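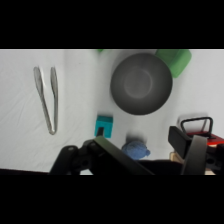 Page 2

Speaker notes, Lise MacDonald, 24 January 2026

Open with the tongs and the bowl. Ask who really needs a bowl that size out all day. The Lamano plan says every table "earns its keep." I doubt it.

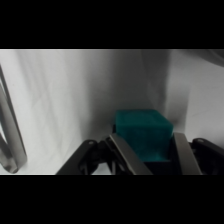 Small stuff next. Sandhu wants a home for each cube and block — fine, but who puts them back? Pause. Let them answer. 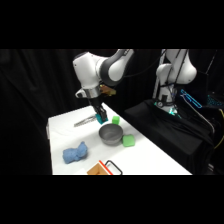
Then knives and cloths. A serrated knife lying out bothers me more than a crumpled blue cloth does, yet the plan spends 200 words on folding. Read one line aloud, slowly. Skip the Peren chart if time is short. Questions.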